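Looking after a kart between race weekends: garage tips

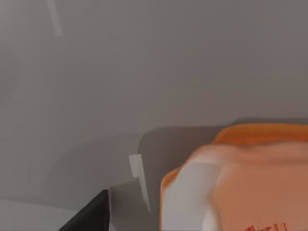

3 min read

Most of the trouble karters have on a race morning starts in the garage the month before. The tips below cover a club-level kart with a four-stroke engine, kept in an ordinary single garage. Check your engine manual first if you run a two-stroke.

Clean it the same night

Brake dust and chain lube set hard if you leave them. Wipe the chassis rails down with a rag and warm soapy water, then dry them. Keep the hose away from the axle bearings and the carburettor. A stiff paintbrush gets grit out from behind the sprocket carrier, and an old toothbrush does the pedals.

If you've raced in the wet, take the chain off as well. Soak it in kerosene for 20 minutes, hang it over a tray to drip, then oil it and put it away in a sealed tub.

Tyres

Take the wheels off and let the tyres down to roughly half their running pressure. Store them flat in a dark cupboard, wrapped in cling film or black plastic. Sunlight through a garage window will harden a set over one summer.

Mark each tyre on the inside wall with a paint pen: position, and the number of sessions it has done. Texta rubs off.

Fuel

Don't leave fuel in the tank. Drain it into a metal can, label the can with the month, and use it in the mower. Then run the engine until the carby is empty. Stale fuel leaves a varnish in the jets, and you'll spend the first practice session wondering why it won't rev.

Mixed fuel goes off faster than straight unleaded. Anything mixed in May shouldn't be going near a race engine in spring.

Bolts

Go over the whole kart with a spanner, front to back, always in the same order. Start at the steering column, then stub axles, tie rods, brake caliper, seat stays, engine mount. Put a stripe of paint across each nut and bolt head once it's tight. Next time, a broken stripe shows you which ones have moved.

Replace nyloc nuts once they spin on by hand. They're cheap. Buy a bag of them at the start of the season, along with spare seat washers.

Seat and floor tray

Look for cracks around the seat mounting holes, on both sides of the fibreglass. A small crack can be ground back and patched. If it runs from one hole to the next, get another seat.

Floor trays bend where they meet the front rail. Lay the tray on a flat bit of concrete and tap it out with a rubber mallet. Fold a towel under it or you'll mark the paint.

Race suit and helmet

Wash the suit inside out on cold and hang it in the shade — no dryer, no fabric softener. Gloves can go in the same load if the label allows it.

Take the helmet liner out if it's removable and hand-wash it with baby shampoo. Clean the visor with a damp microfibre cloth and nothing else. Window cleaner can damage the coating.

Storing the kart

Stand it on its trolley with the weight off the wheels. If you have to store it upright on its rear bumper, drain the fuel and check the engine oil won't run into the airbox. An old bedsheet is a better cover than a tarp, which traps damp against the frame.

Hang the spare sprockets on a nail in order of size. Write the tooth count on each one while you're at it.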